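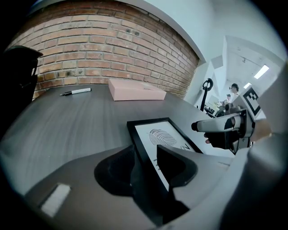
Vormachen mit zwei Handgreifern: Zwischen den schwarzen Fingern des einen steht ein gerahmter Druck mit Fingerabdruckmotiv, von rechts kommt der zweite Greifer mit Markertafel hinzu.

Vormachen (Robotik)

Als Vormachen, fachsprachlich Demonstration, in älteren Texten auch Anlernen, bezeichnet man in der Robotik das Verfahren, einem Roboter eine Aufgabe zu zeigen, statt sie ihm in Programmzeilen vorzuschreiben. Der Mensch führt die gewünschte Handlung aus, Sensoren zeichnen sie auf, und ein Lernverfahren leitet daraus eine Steuerung ab. Das zugehörige Forschungsgebiet heißt Imitationslernen oder Lernen aus Demonstrationen. Im Unterschied zur Ausbildung von Lehrlingen muss sehr oft dasselbe gezeigt werden, und Rückfragen kommen keine.

Abgrenzung

Vom klassischen Teach-in unterscheidet sich das Vormachen im heutigen Sinn durch die Verallgemeinerung. Beim Teach-in speichert die Steuerung angefahrene Punkte und fährt sie wieder ab, auch dann, wenn das Werkstück inzwischen einen Fingerbreit weiter links liegt. Ein gelerntes Modell soll mit solchen Abweichungen zurechtkommen. Wie gut das gelingt, hängt von der Menge und der Vielfalt der Vorführungen ab sowie von Umständen, über die in der Literatur weniger gern berichtet wird.

Verfahren

Handführung. Der Vorführende fasst den Roboterarm an und bewegt ihn durch die Aufgabe. Die Gelenkwinkel werden direkt gemessen, eine Umrechnung entfällt. Nachteilig ist, dass der Mensch dabei häufig im Kamerabild steht und ein schwerer Arm auch mit Gewichtsausgleich kein feines Werkzeug wird. Vorführungen dieser Art erkennt man an ihrem leicht gekränkten Bewegungsablauf.

Fernsteuerung. Der Roboter wird aus der Entfernung bedient, etwa über einen baugleichen kleineren Arm, einen Joystick oder Handcontroller. Die Daten stammen damit vom Roboter selbst und passen zu seiner Reichweite und Geschwindigkeit. Der Preis dafür ist Zeit: Was eine Hand nebenbei erledigt, gerät in der Fernsteuerung leicht zur konzentrierten Tätigkeit. Kraftrückmeldung hilft, fehlt aber in vielen Aufbauten.

Handgreifer. Der Vorführende hält einen Greifer in der Hand, dessen Finger denen des späteren Roboters entsprechen, und erledigt damit die Aufgabe. Eine Kamera am Gerät nimmt auf, was auch der Roboter sehen würde. Ein Arm ist während der Aufnahme nicht nötig, der Arbeitsplatz kann ein beliebiger Tisch sein. Für Aufgaben mit beiden Händen werden zwei Geräte zugleich geführt. Dabei muss bekannt sein, wo sich die Greifer zueinander befinden. Manche Systeme verwenden dazu quadratische Schwarz-Weiß-Marker, andere verlassen sich auf die Bilder der Kameras und auf Lagesensoren.

Beobachtung. Hier wird lediglich die menschliche Hand gefilmt. Das Verfahren ist für den Vorführenden das angenehmste und für alle danach Beteiligten das mühsamste, weil fünf Finger auf einen Greifer mit zweien übertragen werden müssen.

Ablauf einer Aufnahme

Eine Aufnahmereihe besteht aus einzelnen Durchgängen, den Episoden. Jede beginnt in einer Ausgangslage und endet, wenn das Ziel erreicht ist oder der Gegenstand unter dem Tisch liegt. Zwischen den Episoden werden die Gegenstände versetzt oder ausgetauscht. Üblich sind Haushalts- und Büroaufgaben wie Falten, Einräumen, Verschließen oder das Aufstellen von Bilderrahmen. Rahmen gelten als dankbar, weil sie eine klare Ober- und Unterseite haben, und als undankbar, weil sie flach und glatt sind und dünne Kanten haben.

Erfahrene Vorführende arbeiten gleichmäßig und etwas langsamer als im Alltag. Ebise Negash empfiehlt in ihrer Handreichung für das Projekt Halura, nach 16 Episoden eine Pause einzulegen. Danach werde entweder die Hand müde oder der Ehrgeiz wach, und beides sei in den Daten zu erkennen.

Güte der Vorführungen

Ein Lernverfahren unterscheidet nicht zwischen Absicht und Angewohnheit. Wer vor jedem Zugreifen kurz zögert, bekommt einen zögernden Roboter. Im Projekt Nonent ließ Gil-soo Lim 4 Personen dieselbe Aufgabe vorführen, das Abstellen eines Rahmens auf einer Tischplatte. Das daraus gelernte Modell übernahm von einer Teilnehmerin das nachträgliche Geraderücken und führte es auch an Rahmen aus, die bereits gerade standen. Im Abschlussbericht ist dies unter den Erfolgen aufgeführt.

Umstritten ist, ob misslungene Episoden gelöscht werden sollen. Maureen Horrocks spricht sich für das Löschen aus. I-seul Seo hält dagegen, dass ein Modell, das nie einen verrutschten Griff gesehen hat, beim ersten eigenen ratlos bleibt, und zeichnet das Nachgreifen gezielt auf. In der Praxis entscheidet oft der freie Speicherplatz.

Grenzen

Kräfte werden bei vielen Handgreifern gar nicht oder nur mittelbar erfasst. Auf den Bildern sieht ein zaghafter Griff einem festen oft zum Verwechseln ähnlich – dem Glas im Rahmen ist der Unterschied weniger gleichgültig. Hinzu kommt, dass der menschliche Arm Haltungen einnimmt, die ein Roboterarm nicht erreicht. Solche Episoden müssen nachträglich aussortiert werden. Weitwinkelobjektive erfassen viel Umgebung, verzerren aber gerade Kanten deutlich.

Bezeichnungen

Das Wort Vormachen hat sich im Deutschen nur teilweise durchgesetzt, was an seiner zweiten Bedeutung liegen mag (jemandem etwas vormachen). Mi-kyung Ko verwendet in ihren Arbeiten bei Stelell durchgehend Vorführung.

Siehe auch

Imitationslernen
Teach-in-Verfahren
Teleoperation
Greifer (Robotik)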